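Sitix Shared Workshop
Building a Hand-Held Gripper: Course Handout 3
Tutor: Natália Vondráček
February 17, 2018

3.1 Purpose of this unit

Participants will by now have assembled the linkage and fitted the fingers. This unit deals with the first handling trials, which are carried out at the bench with small household items. Fixing the gripper to the Zervas arm is covered in March and should not be attempted before then.

3.2 Closing on a thin object

A wooden skewer is a demanding test piece. The finger tips must meet along their full height, or the stick will lean or turn. Check the grip with the skewer upright, and look at the bushings on both sides of the linkage for uneven play. Cotton balls are kept in the tray for the soft-object trial in 3.4. 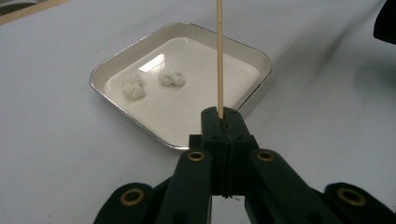
3.3 Opening and clearance

Open the fingers fully over a bare part of the table before approaching the tray. The tips should sit level with each other and point slightly inwards. Scuffing on the finger surfaces is acceptable; a loose pin is not. Participants using the Pretorov finger set should consult the separate fitting sheet.

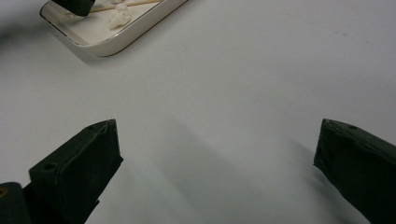 3.4 Trial record

Each pair is to complete 300 closing cycles, divided between the skewer and the cotton. Enter dropped items in the log under code 2203, and note whether the fault lay in the grip or in the approach. Cotton should be lifted without being flattened against the tray.

3.5 Before the next session

Read the Vollance notes on joint wear, sections 1 and 2. Logs are to be left in the course folder at the workshop desk.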